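1/ Posting this for anyone else running hand-held grippers for data collection. We had a fault in March that cost us a lot of usable episodes, and the cause was small.

2/ The symptom: recorded jaw width drifted open over a session. Pads fully closed, log says there's still a gap. Replay on the arm then squeezed too late and dropped things. Out of 882 episodes, we can't trust the width channel on most.

3/ First guess was the soft fingertips taking a set. We swapped in new pads. Same drift.

4/ Second guess was the Patama firmware. Rolled it back 2 versions. Same drift.

5/ So we stopped collecting and went over the gripper at close range, black ridged pads, gray housing and all.
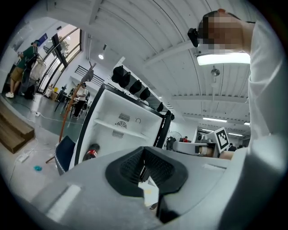 6/ Cause: the encoder magnet was turning on its shaft. The glue had let go. Every hard close moved it a little, always the same way.

7/ Réjean Charbonneau found it by marking the magnet and the shaft with a paint pen and doing 500 closes. The marks no longer lined up.

8/ Fix: clean both faces, reglue, leave it overnight, redo the zero. We repeated the 500 closes and the marks stayed put.

9/ New rule at Kavero: full close against a gauge block at the start and end of each session. If the two readings differ, the session gets held back.

10/ If you have the same housing, check the magnet before you order pads.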